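만년필 길들이기 기초반 2주차 강의 노트: 세척과 잉크 바꾸기

지난 시간에 종이 이야기를 하다가 시간이 다 가 버려서, 세척은 오늘로 넘어왔어요. 노트가 좀 길어졌는데 집에서 혼자 해 보실 때 옆에 펴 놓으시라고 말을 풀어서 썼습니다. 준비물은 지난번에 나눠 드린 종이에 있는 그대로예요.

1. 언제 씻나

제일 많이 받는 질문이죠. 저는 잉크 색을 바꿀 때는 무조건 씻고, 같은 색을 계속 쓸 때는 한두 달에 한 번 정도 씻습니다. 365일 매일 쓰는 펜이면 더 늦어져도 별 탈이 없더라고요. 오히려 서랍에 넣어 두고 잊어버린 펜이 문제예요. 피드 안에서 잉크가 말라붙으면 첫 획이 안 나오고, 힘을 줘서 누르다가 닙이 벌어지고, 그러면 저한테 들고 오시게 되고요(웃음). 안 나온다고 누르지 마세요. 이건 시작하기 전에 꼭 말씀드리고 싶었어요.

2. 컨버터식 펜 세척 순서

먼저 배럴을 돌려 빼고 컨버터에 남은 잉크를 비웁니다. 아까우면 빈 병에 따로 모으세요. 원래 병에 도로 붓는 건 저는 말리는 편이에요.

컵에 미지근한 물을 받아 닙을 담그고, 컨버터 손잡이를 천천히 돌려 물을 빨아들였다가 내보냅니다. 물이 맑아질 때까지 반복하는데, 진한 파랑이나 보라 계열은 생각보다 오래 걸려요. 뜨거운 물은 절대 쓰지 마세요. 에보나이트 피드는 색이 변하고, 오래된 셀룰로이드 펜은 몸통이 틀어지기도 합니다. 알코올도 안 됩니다.

그래도 색이 계속 비치면 닙 쪽만 물에 담가서 하룻밤 둡니다. 아침에 보면 바닥에 색이 실처럼 깔려 있는데 저는 그거 보는 걸 은근히 좋아해요!

말릴 때는 휴지를 접어서 닙 끝을 살짝 대고 컵에 세워 둡니다. 휴지가 물을 빨아들이거든요. 드라이어는 쓰지 마시고요.

3. 피스톤 필러는 조금 다릅니다

몸통 자체에 잉크가 들어가는 펜은 분해하고 싶은 마음을 꾹 참으셔야 해요. 지난 기수의 셀롬 보아텡 씨가 Aguiar 피스톤 펜을 뒤쪽부터 돌려서 다 풀어 오신 적이 있는데, 다시 맞추는 데 수업 끝나고도 한참 걸렸습니다. 노브를 끝까지 내렸다 올렸다 하는 것만으로 충분해요. 뻑뻑해지면 실리콘 그리스를 아주 조금, 이쑤시개 끝에 묻힐 만큼만 바릅니다. 이 작업은 4주차에 제가 앞에서 직접 보여 드릴게요.

4. 잉크 종류별로 조심할 것

염료 잉크는 물에 잘 씻깁니다. 초보라면 당분간 이것만 쓰셔도 돼요. 안료 잉크는 마르면 물에 다시 안 녹으니까 펜에 넣은 채로 여행 가지 마세요. 펄 잉크는 예쁘죠, 저도 Munlow 초록 펄을 병째 갖고 있습니다. 그런데 가루가 피드 홈에 가라앉으니 세필 닙에는 권하지 않아요. 굵은 닙에 넣고, 쓰기 전에 뚜껑 닫은 채로 살살 굴려 주세요.

몰식자 잉크는 금속을 건드릴 수 있어서 스틸 닙이면 더 자주 씻습니다. 이건 야이라 아부바카리 선생님 보존 수업에서 훨씬 자세히 다루니까 관심 있으면 그쪽도 들어 보세요.

5. 세척 기록

귀찮으시겠지만 펜마다 잉크 이름과 넣은 달을 적어 두세요. "11월, Gromport, 진회색" 이 정도면 됩니다. 저는 펜이 25자루쯤 되고부터 안 적고는 도저히 못 따라가겠더라고요. 색띠를 같이 그어 두면 나중에 잉크 고를 때도 편하고요.

6. 과제

집에 있는 펜 하나를 골라 씻고, 씻기 전과 씻은 후에 같은 문장을 같은 종이에 써서 가져오세요. 문장은 아무거나 좋은데 ㅇ과 ㅎ이 많이 들어가면 흐름 차이가 잘 보입니다. 씻은 펜에 다시 잉크를 넣었을 때 처음 몇 줄이 연하게 나오는 건 남은 물 때문이니 놀라지 마시고 그냥 쓰던 대로 쓰세요.
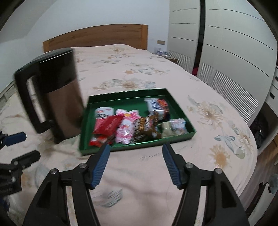 잉크를 넣을 때 제일 많이 나는 사고는 역시 병을 엎는 겁니다. 손이 미끄러지는 건 연습한다고 없어지지 않으니까 저는 아예 받침을 깔아 두고 해요. 꼭 문구용일 필요는 없고, 사진에서 과자를 담아 놓은 초록색 쟁반처럼 얕고 네모나고 가장자리가 올라온 거면 딱 좋아요. 엎질러도 턱 안에 고이니까 책상까지는 안 가거든요. 다만 병뚜껑은 쟁반 밖에 두지 말고 같이 안에 두세요, 뚜껑 안쪽에 묻은 잉크가 의외로 많습니다. 손에 묻은 건 비누로 씻고, 옷에 묻은 건 문지르지 말고 찬물부터 대세요. 다음 시간에는 각자 쓰는 잉크 한 병씩 들고 오시고, 뚜껑 꽉 잠갔는지 가방에 넣기 전에 한 번 더 봐 주세요!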